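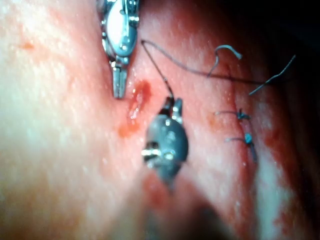 ## Three days at the Prudeck Open

I took the Thursday to Saturday off work and drove up to Bakorham for the Prudeck Open, my first tournament as a spectator in quite a while. I had a grounds pass, a folding stool and a rain jacket I never took out of the bag. What follows is mostly for people thinking of going next year, plus some notes on the golf.

### Getting in

Parking is in a hayfield off the county road and the shuttle takes 16 minutes. In the morning that's fine. On Saturday evening the line for the shuttle went back past the merchandise tent and I gave up and walked. If you can walk a couple of miles, do it, but stay on the left side of the road where there's a shoulder.

Gates open at seven. Bags get a quick look. They let me keep the stool but made the man ahead of me take his cooler back to his car, so check the size rules before you pack.

### The course

Bakorham is a parkland course on fairly flat ground, which makes it easy to walk and hard to see. There are very few natural banks. The best spot I found was behind the green on 7, a short par 3 over a pond, where you can watch tee shots come in and then turn around and see drives land on 8. I spent most of Thursday there.

The greens were slower than I expected. Players kept leaving birdie putts short all morning, especially on 4 and 11, and you could hear them grumbling about it on the way to the next tee. By Saturday they had been cut tighter and the scores from the early groups went up.

The 12th has been changed. It used to be a dogleg with a stand of poplars on the inside corner, and the poplars are gone. Long hitters now go straight over the corner and have a wedge in. I liked the old hole better. There is a new bunker on the far side that is supposed to make them think, but I watched maybe a dozen groups come through and only one ball went in it.

### The golf

I followed Laurier Chisholm for all eighteen holes on Friday. He is a straight, unexciting player who hits a low fade off nearly every tee, and he missed only two fairways that day. His short game is what wins him money. On 15 he was long and left in thick grass, with the green running away from him, and he landed the ball on the fringe and let it trickle down to a couple of feet. The group in front of me started clapping before it stopped.

Normand Leclerc played with him and had a rougher time. He made a double on 3 after finding the ditch, then birdied three of the next five, then gave it all back at 16 with a drive out of bounds. He signed for 83 on a day when the leaders were under par, and missed the cut. He still stopped at the rope after the round and signed caps for the kids, and he took his time about it.

Saturday was the crowded day. I had planned to stay with the leaders but the ropes were three deep by the second hole, so I dropped back two groups and walked with Ebise Admasu. I had not seen him play in person before. He hits it very high and very far, and from behind the tee it looks like the ball is going to come down short until it doesn't. He drove it just off the front edge at 9 and got up and down for birdie. His putting was shaky inside six feet, and if he sorts that out I think he'll win one of these soon.

Chisholm led by one when I left. I listened to the finish on the car radio on Sunday — he parred the last four holes and won by the same shot.

### Food and prices

Expensive, as you'd guess. The sandwich stand by the 10th tee, run by the Lavoie bakery in town, was the only one I went back to. Get the ham on a roll. Water is free at the refill stations behind 5 and 14, but the one at 14 was out of order on Friday.

The merchandise tent had a line the whole time. I bought a hat and a ball marker, and looked at a framed print of the clubhouse priced at 984 dollars, unsigned. I put it back.

### Next time

I'd skip the Saturday and do Wednesday instead. Kirsten Tremblay from my own club went to the practice day and said she stood right next to the range for over an hour with plenty of room. Practice day tickets cost less too, and the players are more willing to talk.

Bring sunscreen and shoes you've already broken in. I wore new ones on Thursday and paid for it until I got home.

The next event within driving distance is at Rokosine in September. Liette Zacharias has offered to drive if I cover the gas, and the course there has a big hill behind the 18th green, so we should be able to see something. I'll put up a post once the tickets go on sale.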